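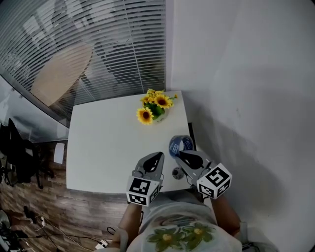
Rasha Nseir has spent $3,684 on a pair of hand-held grippers and is not yet sure they were worth it. I went to the Skosamo shared workshop in November expecting to be sold something. She didn't try very hard.

The idea is simple enough. You hold a gripper in each hand, do a job with them, and the recordings are used to teach a robot arm the same job. The white cubes with the black patterns are markers, there so that software can work out where each hand went.

"Fingers, mounts, cubes, I've rebuilt all of it," she says. "The left one is on its second set of finger joints. The right one still closes a hair crooked."

How many recordings does a robot need before it can pick up a roll of tape? She laughs. "Online they'll tell you 200. I have 2,926 and I wouldn't let it near a glass of water."

That sounded like a no to me, and I said so. Nseir disagrees. Her bad runs mostly came from her own hands, she thinks, moving too fast or covering a marker with a wrist. She has slowed down since then. She also admits she has no numbers to show that slowing down helped.

Struan MacAulay, who rents the bench next to hers and builds cabinets, is less patient. "I can pick up tape already," he told me. "I've been doing it for years." He did cut the first set of mounts for her, and he wants it known that those never broke.

I asked whether she would sell plans for the grippers. A supplier called Matheson has offered to stock kits, and she has put them off twice. "People would buy the kit and think they'd bought a robot," she says. "They'd have two expensive pairs of tongs."

The arm itself was in pieces when I visited. She expects to have it back together in 2 weeks, though MacAulay says she told him the same thing last spring.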